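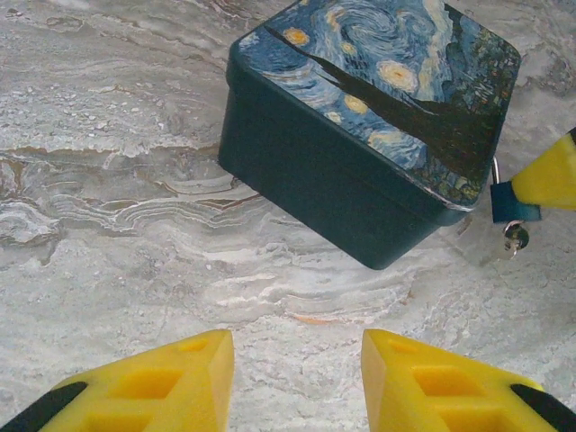 Torben Hellwig wrote to us in August that he had built three robot arms in his garage before he found out there was a room in Oststead where other people were doing the same thing, and that he would have saved himself the second one if he had known. We have kept his letter, with his permission, at the head of this page. A good part of our membership came to us in the same way.

About the Oststead Robotics Workshop

The Oststead Robotics Workshop is a shared place of work for people who build robots in their own time. It is open to beginners and to experienced builders. Members design, assemble, wire, program and repair machines of their own, most of them small enough to stand on a bench and be carried home in a box. The Workshop provides the space, the shared tools, a store of common parts and regular instruction. Members provide the projects.

The Workshop does not build to order and does not sell finished machines. It was set up for those who wish to learn how a robot is made by making one, and that remains its purpose.

Our History

The Workshop was started by Birgit Steinbach and Eckhard Wunderlich, who had for some years shared a bench in the back of the former Steinbach sewing machine repair shop on Guseck Lane. Their first joint project was an arm with a simple two-finger grip, driven by motors taken from discarded office printers. It could pick up a wooden block and, on most attempts, put it down again. Word of the arm brought visitors, the visitors brought projects of their own, and within two winters the back of the shop was too small.

The present rooms are on the ground floor of the Guseck building, a short walk from the original shop. They cover 400 square feet of bench space, together with a separate machine room and a small kitchen. The old Steinbach shop counter was moved along with everything else and now serves as the soldering bench. Its drawers still carry the labels for needles and bobbins, and new members should be aware that the drawer marked "Bobbins, Large" holds the fuses.

Our Work

Projects at the Workshop vary widely, and the choice of project rests with the member. Over the past year the benches have held a plant-watering cart, a chess arm, two line-following vehicles, a camera slider, and a machine for sorting buttons that has been rebuilt from the base upward four times. There is, however, one area in which the Workshop has gathered a good deal of shared knowledge, and visitors often ask about it: the design and use of grippers.

A gripper is the part of a robot that takes hold of things. For the home builder it is usually the least expensive part of the machine and the one that consumes the most evenings. An arm that moves well can be assembled from published plans. A hand that can deal with ordinary household objects is a matter of trial, adjustment and patience. The shape of the fingers, the distance between them, the surface at the tips and the position of the wrist camera all affect the result, and a change to one of them generally requires a change to the others.

For this reason the Workshop keeps a set of everyday articles for practice, available to any member who signs them out. Among them is a dark teal box with van Gogh's "The Starry Night" on its lid, fitted with a small padlock with its key in the lock. Large, plain shapes teach a builder one set of lessons. Small hanging parts such as a lock and key teach another, and we advise members to work with both before they decide that a pair of fingers is finished.

Members with a wrist-mounted camera are encouraged to practice on more than one surface. Patterned stone, plain wood and glossy tabletops each present their own difficulties for software that must tell an object from what it is resting on. A program written entirely on a plain white bench will often perform poorly elsewhere, and it is better to discover this at the Workshop than at the kitchen table.

The Gimach Bench

The best known of our shared resources is the Gimach bench, named after the first arm that was built in the Guseck rooms by several members together. Gimach was assembled over one winter under the direction of Pascal Sauerland. It was planned from the start as a machine that anyone in the Workshop could take apart, alter and put back in working order by the end of the evening. Every joint can be reached with the same hex key. The cables are routed on the outside, where they can be seen and replaced. The wrist ends in a flat mounting plate with a published hole pattern, so that a member can design a gripper at home, bring it in and fasten it on within a few minutes.

The drawings for Gimach, the parts list and the full wiring plan are kept in a binder at the bench. The parts list runs to 478 items, counting every screw, and Mr. Sauerland asks that anyone who changes a part also change the page. Several members have gone on to build their own version at home. These arms differ from the original in length, color and quality of cable work, but the mounting plate has been kept the same in all of them – a courtesy that allows grippers to be lent from one household to another.

Instruction

The Workshop offers a course of eight evenings for those who have not built a robot before. It is led by Carmela Aranda. The course begins with hand tools, safe soldering and the reading of a wiring plan. It continues with motors and their control, simple sensors, and the writing of short programs, and it closes with the building of a basic gripper, which the participant keeps. No previous knowledge is required. Participants under the age of sixteen are welcome when accompanied by an adult, and the adult is expected to take part.

Ms. Aranda places considerable weight on the keeping of a notebook. Each participant receives one on the first evening and is asked to write down what was tried, what was measured and what was changed. The notebooks are not collected or graded. Members who have been with us for many years still bring theirs to the bench, and the habit has settled more disagreements about motor settings than any manual in our library.

Shorter sessions on single subjects are arranged when enough members ask for them. Recent subjects include the calibration of small cameras, the choice of springs, the repair of stripped gears, and the safe storage and charging of batteries. Notes from these sessions are kept on the shelf beside the entrance and may be copied.

Working Together

Members work side by side on separate projects, and advice is freely asked for and given. We ask that it be given in the form of a suggestion, and that hands be kept off another member's machine until its owner has agreed. Shared tools are returned to their outlines on the wall at the end of each session. Unfinished projects may be left on the storage racks if they are labeled with a name and a month.

A few rules concern safety and are applied without exception. Any arm under power must have a stop switch within reach of the person operating it. An arm that is running a new program for the first time is run at reduced speed. Safety glasses are worn in the machine room at all times, including by visitors who are only passing through to the kitchen.

The Workshop takes no claim on anything that is designed or built on its benches. Drawings and programs belong to the members who made them. Many choose to place a copy in the binder shelf for others to use, and Mr. Wunderlich, who looks after the shelf, is glad to help with the tidying up of drawings before they are filed.

Membership and Visits

Membership is open to all residents of Oststead and the surrounding towns, and is granted after an introductory visit and a short course in the use of the shared tools. Members receive a key to the building, a shelf on the storage racks and use of all benches. The machine room requires a separate introduction, which Ms. Steinbach gives in person. A reduced rate is available to students and retired persons, and anyone for whom the fee presents a difficulty is invited to speak with her privately.

Visitors are received during open evenings, from 6:30 p.m. until the rooms close at 10 p.m. It is not necessary to bring a project. Those who do bring one, finished or otherwise, will be given a place at the bench and a power outlet. Schools and youth groups that wish to visit are asked to write in advance so that a member can be present to show the Gimach arm in operation.

Donations of motors, power supplies, hand tools and working test equipment are gratefully received. We are no longer able to accept printers.

Inquiries may be left in the letter box at the Guseck Lane entrance or handed to any member on an open evening. The entrance is at the side of the building, past the bicycle racks, and the bell must be pressed firmly.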